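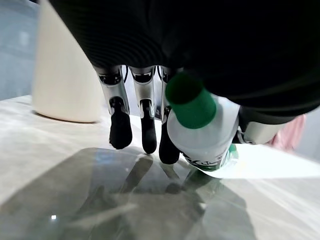 Hand vs. parallel gripper, Saturday, December 18, 2021

Came in on the weekend to get the fingered hand onto the small white bottle with the green cap, which Irina has been asking after all week. I gave it 40 tries, same as the plain two-jaw gripper had on Thursday, and I must say I have grown rather fond of the thing! The thumb comes in on one side, the nearest finger on the other, and the other two fingers mostly keep out of the way (I left them hanging for now, Gudrun may want them curled).

Drops: 4 with the hand, 6 with the two-jaw. Hardly a landslide, I know, but the two-jaw always wanted the bottle dead upright and the hand is happy to take it at a lean.

The wrist camera is another matter. The hand fills so much of the view from above that Shahab's cap finder kept losing its place, and the glossy panel on the table gives back finger reflections that it took for fingers twice. I want to try a matte mat on Monday. Thumb closing delay is still at 500 ms, please leave it there until Zdeňka has looked at the log.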